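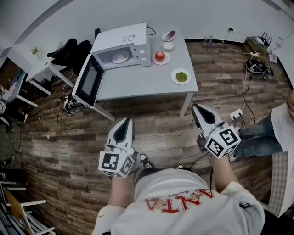
Hand-held gripper pair in use at a table with a microwave oven and plated food. Marker cubes are fitted on both units.

Hukden Hand-Held Gripper, Paired Set
Safety and service notice, November

This notice applies to all paired sets supplied by Konbridge with the first-issue cable clamp. It should be read together with the operating guide.

Reason for the notice
Konbridge has received reports of the right-hand unit losing its signal during recording. In each case the outer sleeve of the cable had worn through at the point where it enters the handle. In one report, from the Pathirana teaching kitchen, the operator stepped on the cable while turning and the unit was pulled from her hand. She was not injured. The fingers of the gripper were bent and the set was withdrawn from use.

The fault was traced by Emilian Ene of our service department to the clamp, which holds the cable at too sharp an angle. Wear becomes likely after 3,000 open-and-close cycles - sooner where the cable is allowed to drag.

Action required
Stop using any unit on which the inner wires can be seen. Do not repair the sleeve with tape.
On all other units, inspect the cable entry before each session and keep the cable clear of the operator's feet. No session should exceed 90 minutes until the new clamp has been fitted.
Where work involves a microwave oven or other mains appliance, the gripper cable must be kept apart from the appliance's power cord, and the appliance door must be fully open before the fingers are moved inside.

Replacement part
The Cusisen angled clamp, part 13, is supplied free of charge for affected sets. Fitting requires 2 screws and the key provided. The marker cube need not be removed, but its position should be checked afterwards using the procedure in the operating guide. Sets which fail this check should be returned.

Contact
Replacement parts: Piyumi Wickramasinghe, Konbridge Service
Incident reports: Mihret Beyene, Product Safety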